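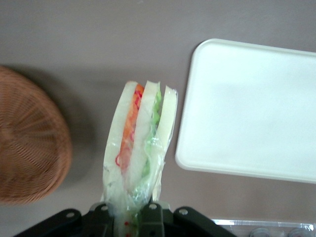

Words by the lunch lady's daughter -- home cook, canteen helper, part-time robot sceptic
October 30, 2021

My mum ran a school canteen for years, so when people tell me the robots are coming for our chores, I always ask the same thing. Can it do the sandwiches yet?

Well, it can hold one, anyway! A triangle, in clear film, gripped down at the bottom where the wrap bunches into a twist, with the bread and the orange and green fillings all still in their proper layers. I've seen teenagers do worse with two hands.

I've been reading up on this stuff since last December, when my brother-in-law told the whole table that we'd never pack a lunch again. (He has never packed a lunch.) What I hadn't thought about is how rotten a sandwich is as a thing to pick up. Bread has no strength in it at all. Squeeze too hard and you've got a dent with lettuce coming out, too soft and it slides. And the film is shiny and crinkly, so I'd imagine a camera has a hard time working out where the edges are. I have a hard time, and I've got my glasses on.

Then there's the rest of the job. A basket, a tray, a plastic tub with a lid -- each one wants handling differently. Mum would get through 48 lunches before the first bell while yelling at the radio, and if the rolls turned up squashed she just changed the order and kept going. I can't see a machine doing that yet. Setting a wrapped sandwich down neatly on a white tray, sure, I'd believe that. Buttering the bread, noticing the tomato's gone soggy, remembering which kid can't have egg? Not for a good while, I reckon.

I'd still take one for the washing-up. My kitchen is tiny and the bench is always covered in something, so it would have to be small and not easily offended. If it could do lids as well I'd clear out the bottom cupboard for it tomorrow.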